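Home | Match reports | Away days | About | Contact

Murnlow away, and a point I'd have taken

November 5, 2024

Murnlow Town 1, Voyle Athletic 1. The gate was given as 922, which is good for them and included more of us than I expected, given the drive. I left home at nine and still only got to my seat as the teams came out.

We were poor for half an hour. Murnlow pressed high, our two centre halves kept going long, and everything came straight back. Their goal was a corner that we didn't clear twice. Prys Gwynne got a hand to the first header and could do nothing about the second. He was our best player by some distance and I don't think anyone in the away end would argue. 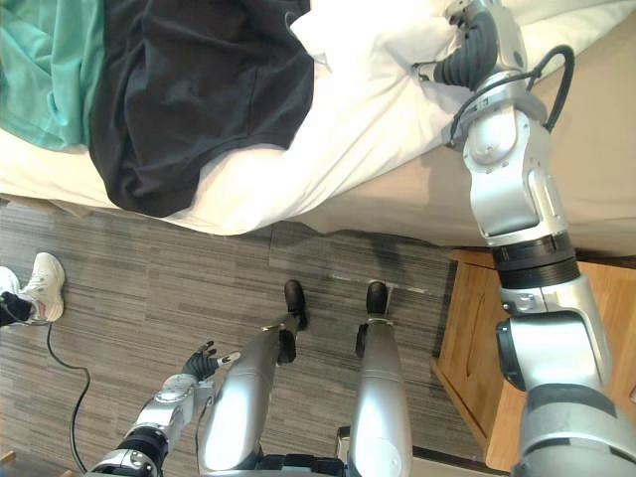 The second half was better, mainly down to Heledd Hughes changing the shape at the break. She took off a winger, went to three in midfield and told the full backs to stay put. It isn't pretty but it stopped the bleeding. I know some people on the forum want her to play the same eleven every week, and I've never understood it. We have a small squad and June is a long way off. The equaliser came on 71 minutes, a low cross turned in at the near post, and I ended up two rows down from where I'd started. I had gone in a black T-shirt under my coat, much like the one on the bed, and by full time I could have done without the coat.

The ground hasn't changed much. The Burkico Stand has had new seats put in, and the tea hut is now on the far side, so you miss five minutes of football if you want a pie. I did, and I did.

That leaves us ninth, two points off the play-offs with a game in hand. The round trip was 226 miles and I was in bed by eleven.

Next up is Flakari at home. They've won four on the bounce and will bring a decent crowd, so get there early if you want to park near the ground. I'll be in my usual spot behind the goal.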